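Titdale library to stay open later on Fridays

The Titdale Public Library will stay open until 9 p.m. on Fridays starting in September, after a trial run this spring drew more visitors than expected.

The added hours will cost the town nothing this year. Bansal Hardware, on Premstead Road, is paying for them.

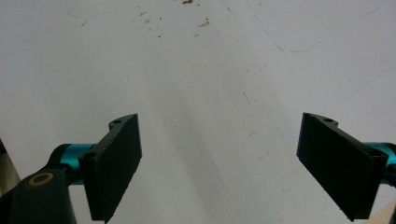 Crumbs and faint blue pen lines on a white surface.

Library director Volkan Yalçınkaya said most of the evening visitors were students and parents who work late. "They wanted tables and outlets -- and a quiet place to sit," he said.

Food will still be allowed in the reading room, but only until 4 p.m. The Nallance Room upstairs can be reserved by groups of up to 20 people at the front desk.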